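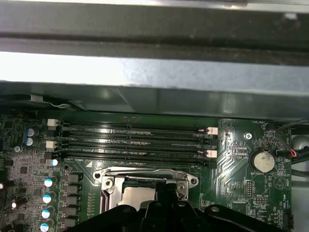 Wrist view, open chassis. Memory slots empty, gripper over the lower part of the CPU bracket.

Memory Handling Set: Gallery and Collection Notes
Trovdale Bench Group
Photography and notes: Annag Strachan

This page covers the memory handling part of the Trovdale collection. The work consists of recording an operator driving a robot arm through short tasks on used desktop computers, with the board left in its chassis. The recordings are used to train a policy that takes camera views and arm state as input and gives the next motion as output. Erar supplies the machines from its recycling line. Chisholm trains the policy and sends back a list of weak cases every two weeks.

The set was started in July. As of 14 September 2022 it holds 3789 accepted episodes. An episode is one attempt at one task, from the arm leaving its rest pose to the arm returning to it.

Tasks

Three tasks are recorded at this bench: open latch, remove module, insert module. They are kept as separate episodes even when the operator does them one after another on the same slot. An early batch was recorded as a single long run per board and had to be cut by hand. Glenys Fairweather did the cutting, and the start and end points she chose became the rules now used by everyone on the bench.

Start of episode: first arm motion out of the rest pose.
End of episode: arm back at rest, gripper open, no contact with the board.
Failed attempts are kept if the operator recovered within the same episode. They carry the tag "recovery."
Attempts stopped by hand are kept in a separate folder and are not counted in the total.

Views

The wrist view is the main one for these tasks. A fixed overhead view is recorded alongside it, but the chassis rails block part of the board from above, and the amount blocked changes from case to case. The wrist view loses whatever the gripper covers. On approach to a slot that is usually the parts nearest the fingers, and the operator has to remember what is under them. Lawal Afolabi tried a longer mount that moved the camera back from the fingers. It gave a better view of the slot ends and hit the drive cage on two chassis types. We went back to the short mount.

The gripper in the wrist view is useful to the policy and should not be masked out. Masking was tested on one batch of 205 episodes. Placement error at the latches went up, and the batch was restored from the raw files.

Lighting

Bare metal inside the case reflects the bench lamps strongly. The first lamp position put a bright patch on the panel above the board, and automatic exposure then darkened the slots. Exposure is now fixed at the start of each session, set on the memory slots, and bright metal is allowed to clip. Lamp position is changed between sessions on purpose. Please do not "correct" it to match the previous session. The policy should see glare in more than one place.

Dust and scuffs on the metalwork are left as they come. Boards are blown out only where debris is inside a slot.

Cables

Cables are left connected where the machine arrived with them connected. They may be moved before an episode, by hand, and the new position noted in the session sheet. They may not be tied back. Rhona Forsyth asked for this after the first trained policy did well on tidy cases and stopped dead when a fan lead crossed the approach path. Of the episodes recorded since, 209 carry the tag "cable contact," meaning the arm or gripper touched a cable at any time. Contact without a snag is fine. A snag ends the episode.

Labels

Each episode has one line of text written by the operator straight after recording. The line names the task and the slot, counted from the CPU socket outward. Slot 1 is always the slot nearest the socket, whatever is printed on the board. Board makers number slots in different ways, and printed text is often too small to read in the wrist view at recording size.

Examples of accepted lines:
Open left latch, slot 2.
Insert module, slot 1, notch to the right.
Remove module, slot 4, second try after slip.

Lines such as "do the memory" or "same as before" are sent back.

Left and right are taken from the wrist view with the arm at rest. This was changed once, in the second week, and the older lines were rewritten. If you have a copy of the set with a version number below 3, the sides are wrong in the first two session folders. Replace it.

Variety

Over 50 different board layouts have been through the bench. Layouts with slots in pairs are the most common and are now over-represented. Agnes Kinnear keeps the layout list and picks the machines for each session from it. Requests for a specific layout should go to her with the Erar shelf code if known.

Still short: small-form cases, boards with latches at one end only, and any board with the slots running the other way relative to the drive cage.

Hardware notes

Fingers: Platex molded pair, black. Replace when the tip ridges are worn flat. Worn tips slide on the pale latches before they slide on anything else, so check there first.
Grip force: kept at the low setting for modules and raised one step for latches. The setting is stored with the arm state.
Boards: unpowered, power lead removed. Coin cells stay in place unless leaking.
Processors: left in the socket with the bracket closed. They are not part of these tasks, and an episode where the gripper presses on the bracket is stopped and logged.

Known faults in the set

Session 6: overhead view runs late against the wrist view. Use wrist only.
Session 11: operator lines for slots 3 and 4 are swapped. Fixed in version 5.
Session 14: one chassis shifted on the mat partway through. The affected episodes are tagged "moved base" and remain in the total. Chisholm asked us to keep them.

Copies of the set are issued through Rhona Forsyth. State the version you hold when reporting a fault, and give the episode number as it appears in the session sheet.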